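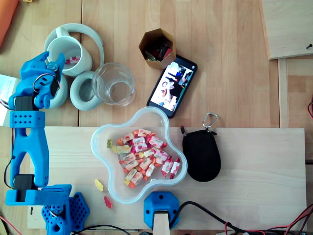
Que change la nouvelle tête de palpage Kadeck pour les ateliers déjà équipés d'une machine à mesurer tridimensionnelle à portique ?
Elle remplace la tête indexable d'origine sans modification du quill ni de la baie de commande, et elle ajoute le palpage continu au palpage point à point sur les machines dont le contrôleur a été livré avec la carte d'axes de deuxième génération.

Métrologie dimensionnelle
Minomgate ouvre les commandes de la tête Kadeck en rétrofit

Le constructeur Minomgate a ouvert en août les commandes de la version rétrofit de sa tête de palpage Kadeck, jusqu'ici réservée aux machines neuves. L'équipement s'adresse au parc de machines à mesurer tridimensionnelles à portique mobile et à pont fixe, avec une attention particulière pour les modèles de moyenne capacité utilisés en contrôle de série.

La tête est motorisée sur deux axes, A et B, et se positionne en continu, alors que les têtes indexables qu'elle remplace travaillent par pas fixes. Elle accepte des rallonges jusqu'à 300 mm. Au-delà, le contrôleur refuse le chargement de la configuration de palpeur, y compris en mode manuel. Le constructeur justifie cette limite par la flexion statique du stylet lorsque l'axe A est à l'horizontale.

Le changement de module s'effectue par couplage magnétique à six points de contact. Un rack à quatre logements est fourni avec l'ensemble. Il se fixe sur le marbre par deux inserts filetés M8, et sa position est apprise une seule fois lors de la mise en service. Minomgate indique qu'un réétalonnage complet du palpeur n'est pas requis après chaque échange, à condition que la température de la salle soit restée dans la plage déclarée au moment de la qualification. Une vérification sur sphère de référence reste demandée en début de poste.

Vitesse de balayage et filtrage

En mode continu, la vitesse de balayage maximale est de 77 mm/s sur trajectoire connue, c'est-à-dire lorsque le modèle CAO est chargé et que le contrôleur anticipe la courbure. Sur profil inconnu, elle est limitée par l'asservissement en déflexion et dépend du module monté. La documentation ne donne pas de valeur unique pour ce second cas et renvoie à un tableau par longueur de stylet.

Les points acquis sont horodatés dans la tête et non plus dans la baie, ce qui supprime l'incertitude liée au retard de transmission. Le filtrage gaussien est appliqué en aval, dans le logiciel de mesure. Les utilisateurs qui exportent les points bruts vers un logiciel tiers devront donc reprendre leurs paramètres de coupure, les anciennes machines livrant des points déjà lissés.

« C'est le point qui génère le plus de questions en clientèle », précise Olesia Skoryk, responsable produit chez Minomgate. « Un écart de circularité peut paraître plus élevé après rétrofit sur la même pièce. La pièce est inchangée, le filtre est différent. Nous recommandons de refaire les études de répétabilité avant de comparer les historiques. »

Essais chez Gillport

L'usineur Gillport, qui produit des corps de vannes et des carters de pompes, a exploité une tête de présérie sur un portique en service depuis plusieurs années. La gamme retenue pour l'essai était un corps en fonte à quatre alésages étagés, avec contrôle de coaxialité, de cylindricité et de perpendicularité par rapport à la face d'appui.

Selon Hiwot Tefera, qui dirige le laboratoire de métrologie du site, le programme d'origine comprenait 51 orientations de tête. Il a été réécrit pour tirer parti du positionnement continu, et plusieurs étoiles de palpage ont pu être remplacées par un stylet droit. Le temps de programmation a en revanche été sous-estimé. Les plans de dégagement hérités de l'ancienne tête n'étaient pas réutilisables tels quels, le volume enveloppe de la Kadeck étant plus large côté connecteur, et deux alertes de collision ont été relevées en simulation avant le premier passage réel.

Le laboratoire a également constaté une sensibilité plus marquée à la qualité de l'air comprimé. La tête elle-même n'est pas pneumatique, mais le supplément de masse en bout d'axe Z modifie le réglage du contrepoids, et une pression instable se traduit par une erreur de suivi à l'inversion. Un régulateur de précision a été ajouté sur l'arrivée — il ne figure pas dans le kit.

Compatibilité

Le rétrofit est proposé pour les contrôleurs équipés de la carte d'axes de deuxième génération. Les baies plus anciennes doivent passer par un échange standard de la carte, facturé séparément. Les machines à bras horizontal sont exclues pour l'instant. Celles qui disposent d'un plateau rotatif sont prises en charge, mais le palpage continu en quatre axes simultanés nécessite une option logicielle dont la date de disponibilité n'a pas été communiquée.

Côté logiciel, les programmes existants restent lisibles. Un utilitaire convertit les orientations indexées en angles continus et signale les configurations hors limites. Il ne modifie ni les trajectoires ni les distances d'approche, qui restent à la charge du programmeur.

L'installation est confiée au réseau Pylypenko, partenaire de service du constructeur. L'intervention comprend la dépose de l'ancienne tête, la pose et l'alignement de la nouvelle, le réglage du contrepoids, puis un essai de réception selon les parties applicables de la norme ISO 10360. Le rapport de réception mentionne l'erreur d'indication en longueur et l'erreur de palpage en mode discret. Les valeurs en balayage font l'objet d'une annexe distincte, remise sur demande. « La machine doit être en bon état géométrique avant notre arrivée », rappelle Oleksandra Karpenko, coordinatrice technique chez Pylypenko. « Une tête neuve ne corrige pas un défaut d'équerrage. Si la cartographie d'erreurs est à refaire, c'est une prestation à part et il faut la planifier avant. »

Le tarif est établi sur devis, en fonction du contrôleur et du nombre de modules. La reprise de l'ancienne tête est possible si elle est fonctionnelle et accompagnée de son câble d'origine. Les demandes de compatibilité sont à adresser au service technique de Minomgate, avec le numéro de série de la machine et la version du micrologiciel de la baie.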